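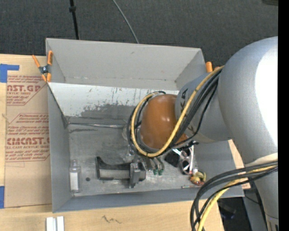 Kanyarat asked why the kitchen tap is shiny silver when the pipe behind it is orange-brown, and whether both of them are metal. They are both metal. The pipe is made of copper, and copper is one of the few metals that is not gray or silvery.

What is copper?

Copper is a chemical element. An element is a material made of only one kind of atom. The symbol for copper is Cu, which comes from its Latin name, cuprum. Its atomic number is 29. That means every copper atom has 29 protons in its center.

Fresh copper is a pinkish orange color. It is fairly soft for a metal, so it can be hammered into thin sheets or pulled into long wires without snapping. Scientists have a word for each of these. A metal that can be hammered flat is malleable. A metal that can be pulled into wire is ductile.

Where does it come from?

Sometimes people find lumps of pure copper in the ground. This is called native copper. Most copper, though, is mixed with other elements inside rock. Rock with enough metal in it to be worth digging up is called ore.

At a mine, the ore is dug out and crushed into powder. The parts with copper in them are separated from the rest. Then they are often heated in a very hot furnace, and this step is called smelting. The copper that comes out still has other things mixed in, so it has to be cleaned again before it can be used for wire.

Why is it used for wires?

Electricity moves through copper very easily. We say copper is a good conductor. Silver is a little better, but silver costs much more. The copper in a lamp cord is hidden inside a layer of plastic. The plastic does not let electricity through, and it keeps people safe. Never cut or peel a cord to look inside.

Heat moves through copper easily too. Some cooks like copper pots for this reason — the heat spreads quickly across the bottom.

Why does it turn green?

Leave a copper roof out in the air and rain and it slowly changes. First it goes brown and dull. After some years it may turn green. The green layer is called a patina. It helps protect the metal underneath. The old bell tower in Pimdale has a green copper roof, and the new gutter below it is still brown.

Mixing copper

A metal made by mixing is called an alloy. Copper and tin make bronze. Copper and zinc make brass. Trumpets are usually made of brass, and many statues are made of bronze.

Try it at home

You need an old, dull copper coin, a small bowl, some vinegar and a spoonful of salt. Stir the salt into the vinegar. Put the coin in for a few minutes, then rinse it with water and dry it. Look at the color before and after. Ask an adult first, and do not use a coin that someone collects — cleaning can lower its value.

Words to know

Alloy: a metal mixed with another element
Conductor: a material that electricity or heat moves through easily
Ore: rock that contains useful metal
Patina: a thin layer that forms on the surface of a metal over time

Written by Decha Sukprasert
Last updated 13/08/2022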